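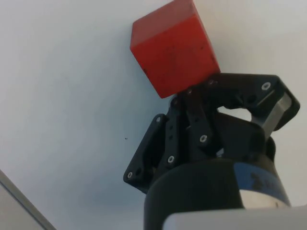
Home
Posts
Notes
About
Contact

Collecting demonstrations, part two

April 9, 2023

I spent most of March collecting demonstrations for the block task, and I want to write down how it went before I forget the details.

The setup is a single arm with a parallel gripper and a small camera on the wrist. The task is to pick up a red block and put it down on a marked spot. A person drives the arm through the whole motion, and we save the wrist video, the joint positions and the gripper opening. Later a policy is trained to copy what the person did. Bethel Ambaye wrote the recording script, which we call Fleteck. Bukola Osagie and I did most of the driving.

We ended up with 627 episodes. The plan was to do 100, train, look at what failed, and then decide what to record next. We did follow that for the first batch. After that we got into a rhythm and kept recording, and I think that was a mistake. A lot of the middle episodes look nearly the same. The block starts in the same part of the table, the arm comes in from the same side, and the grasp is square and clean.

The policy trained on those was fine when the block was lined up with the fingers. When the block was turned, it would drive down and stop with one finger on top of a corner. It had hardly seen a corner in the training set. Both of us had been straightening the block between episodes without thinking about it.

So we changed the reset. Now the person who isn't driving drops the block from a low height and leaves it however it lands. We also started keeping the ugly episodes. If the first grasp is bad and you back off and try again, that stays in. Before, Bukola and I were both deleting those and starting over, and the policy had no idea how to recover from anything.

Some smaller things I'd do differently:

Write down who is driving. Bukola closes the gripper slowly and I close it fast. We didn't log the driver for the first batch and had to guess later.

Check the wrist video every 8 episodes or so. We lost part of a session because the exposure setting had gone back to automatic and the brightness kept changing as the arm moved.

Tighten the finger screws at the start of each session. One worked loose in the middle of the month and the fingers closed a little crooked for a while. I left those episodes in, and I still don't know if they hurt.

Take breaks. My driving after 2 hours was visibly worse. The paths get longer and I pause in midair for no reason.

Labels took longer than I wanted. Bethel's script marks the start and end of each grasp from the gripper opening, and it is right most of the time, but I went through all of them by hand anyway. It took four evenings.

Next I want to train on the newer episodes alone and compare that with the full set. Bethel thinks the full set will win. I'll post the numbers when I have them.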